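19. April 2024
Werkstattbuch Fertigteilbau, Halle Umthorpe
Eintrag: R. Hayashi

Fortsetzung der Luftdichtheitsprüfung am Musterhaus Fenow, Wandelemente Serie 4. Blower-Door wie im März aufgebaut, Rahmen in der Haustür, Abklebung nach Liste. Unterdruckreihe zuerst, danach Überdruck. Volumenstrom bei 50 Pa Unterdruck 461 m³/h, bei Überdruck 311 m³/h. Die Spreizung ist zu groß für eine saubere Hülle. Verdacht: eine Dichtlippe oder Folie, die bei Unterdruck abhebt und bei Überdruck anliegt.

Leckagesuche bei gehaltenem Unterdruck, Nebel und Anemometer. Befunde:

Elementstoß Nordwand, Erdgeschoss: unauffällig. Klebeband Shokri haftet durchgehend, auch über dem Schwellenholz.

Elementstoß Nordwand, Obergeschoss: leichter Luftzug am Deckenanschluss, punktuell. Manschette an der Leerrohrdurchführung sitzt schief. Nachgeklebt, danach kein Zug mehr messbar.

Fenster Südseite: Anpressdruck am bandseitigen Flügelfalz zu gering. Schließzapfen eine Stufe nachgestellt. Zweites Fenster daneben lässt sich nicht weiter verstellen, Zapfen steht am Anschlag. Bei Fuvum reklamieren, Maßprotokoll beilegen.

Bodenluke zum Spitzboden: deutlicher Eintritt an der Scharnierseite. Dichtung ist am Eck gestoßen statt auf Gehrung geschnitten, der Stoß klafft. Halte das für den Hauptanteil der Differenz. Provisorisch abgeklebt und Unterdruckreihe wiederholt: 311 m³/h. Passt.

Offen ist, warum die Luke in der Werksprüfung nicht aufgefallen ist. Im Prüfblatt steht »Sichtkontrolle i. O.«, sonst nichts. Vorschlag: Luken künftig vor dem Einbau im Rahmen prüfen -- der Prüfstand gibt das her, es fehlt nur die Adapterplatte. Zuschnitt aus Restplatte, Lochbild wie Deckel 164.

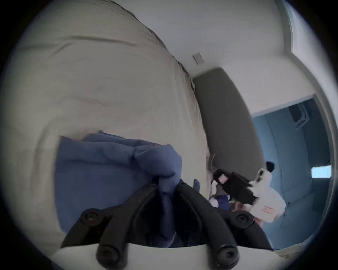
Blaues Tuch, zusammengeknüllt auf cremefarbenem Stoff.

Restarbeiten:
Dichtung Bodenluke tauschen, umlaufend, Ecken auf Gehrung.
Fenster Süd: Antwort Fuvum abwarten, Flügel bis dahin nicht weiter verstellen.
Abklebung am Lüftungsauslass erst nach der Wiederholungsmessung entfernen.
Schlauch der Differenzdruckdose ersetzen, am Anschluss rissig. Messwerte von heute gegen die zweite Dose geprüft, Abweichung unter 1 Pa.

Wiederholungsmessung beide Richtungen, sobald die Luke fertig ist. Rohdaten liegen im Projektordner Fenow unter Hülle.

R. H.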